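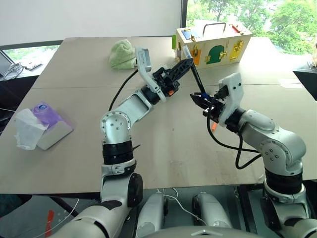 The Box With All the Doors

Small doors, real latches, and a waiting list at the Prirnard toy library

The most requested toy at the Prirnard toy library in Garner has no batteries and makes no sound except a click. It is a wooden box with a metal carrying handle on top and little painted doors on its sides. The doors are orange, green, yellow and blue. They are held shut with brass latches, the kind you might find on a jewelry case or an old kitchen cabinet.

Rafia Butt has run the library for three years. It lends toys the way a public library lends books, and last year it made 2,837 loans. Puzzles go out the most as a group. For a single item, it was the latch box.

"We keep a waiting list for it in October and then it just stays a waiting list until spring," Butt said. "Parents come in asking for the one with the locks. They saw it at somebody's house."

Latch boxes are an old idea. Boards with hooks, bolts and hasps screwed onto them have been in preschools for generations, and plenty of grandfathers have built one out of whatever was in the hardware drawer. The box version takes the same hardware and adds a reason to open it. There is a space behind a door, and a child will put something in there if you let them. At the library, boxes have come back with raisins, a hearing aid battery, a house key and a great many acorns.

What the latches ask for

Each kind of latch needs a different movement. A slide bolt is usually the first one a child gets, because pushing sideways with one finger will do it. A hasp has to be lifted over the piece it sits on. A turn catch needs a twist of the wrist while the other hand holds the box still, and for a lot of children the holding still is the harder half.

Seung-woo Joo, an occupational therapist in Garner, uses the boxes with children who have trouble with buttons and zippers. He puts one on the table at the start of a session and doesn't say much about it.

"If I say open the green door, they look at me," Joo said. "If I say nothing, they look at the box."

He watches which hand goes out first and whether the second hand comes in to help. A child who pulls on the door without touching the latch hasn't yet worked out that the latch is the problem. A child who fiddles with the latch and then forgets to pull is a step further on. Joo writes both down. He has a few rules for parents who want to do this at home. Set the box on something that won't slide, a towel or a sheet of cardboard. Keep the front edge close to the child. Don't reach in.

The last rule is the one parents break. Joo said most adults can wait through one failed try and a good part of the second.

Choosing one

Prices vary a good deal, and so do the boxes. The library owns two kinds. The Piro is the lighter one, and it's what Butt sends home with families who have stairs. The other was made by Kováčik, a small workshop that sells mostly to schools, and it is heavy enough that a toddler has to drag it.

Butt's advice is to look at the screws before the paint. Short screws in soft wood pull out after a season of hard use, and a loose latch plate has a sharp underside. She runs a thumb over every fitting when a box comes back. She also opens and shuts each door herself, and she has sent boxes back to the seller when a latch took real strength to move. Stiff is fine for a cabinet, she said, but a child will decide the door is fake and stop trying.

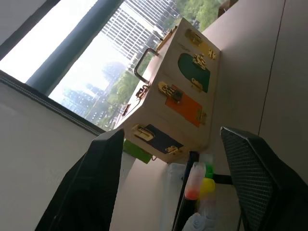

Paint is a matter of taste, though it does some work. Having the doors in different colors gives an adult and a child a way to talk about them. "Try orange" is easier to follow than "try the middle one," especially once the box has been turned around and the middle one is somewhere else. Bare wood between the doors helps too, and it can be sanded when it gets grubby.

The handle matters more than most buyers expect. Children carry the box. They take it to the couch, to the bathtub if they can, and out to the car. Halvard Engebretsen, whose twins borrowed a box from the library last winter, said the handle was the only part they argued over.

"One of them had the doors and one of them had the handle, and that was the whole afternoon," he said.

Keeping it working

Brass is forgiving, but it does go dull, and juice gets into hinges. Vilém Lukáč repairs toys for the library on Saturday mornings at a bench in the back. His kit for a latch box is a small screwdriver, a box of wooden toothpicks, white glue and a rag.

The toothpicks are for stripped holes. He takes out the loose screw, dips a toothpick in glue, pushes it into the hole and snaps it off flush. When the glue has dried he drives the same screw back in. He does it by hand. A power driver will go straight through the thin wood of a door.

For sticky bolts he uses candle wax, rubbed on and worked back and forth. He doesn't use oil. It stains bare wood and ends up on sleeves and in mouths. For cleaning, a damp cloth and then a dry one, with all the doors left open until the inside edges are dry. Soaking will swell the doors so that they bind, and after that the latches get the blame.

Doors that have started to bind can usually be saved with fine sandpaper on the hinge side, a few strokes at a time. Lukáč said to check the hinge screws first. In most of the boxes he sees, the door is the right size and has only sagged.

A library box gets six checks a year, more if a family reports something. The Kováčik has had one hinge replaced. The Piro has had a slide bolt and a clasp, and its handle has been tightened so many times that Lukáč finally put in longer screws.

Who gets it next

Kamil Vlček teaches the youngest class at a preschool across the street, and he borrows the heavier box whenever it's free. He puts it on the floor by the coat hooks, where the class waits to go outside. He hides a wooden animal behind one of the doors before the children arrive and moves it after lunch.

Some of the children go straight for the door where it was last time. A few open every door in order and close each one again before going on to the next. One girl opened them all, took out the cow, latched everything back up and carried the cow around until pickup.

Loans at Prirnard run two weeks, with one renewal if there is no waiting list. For the latch boxes there hasn't been a renewal since summer.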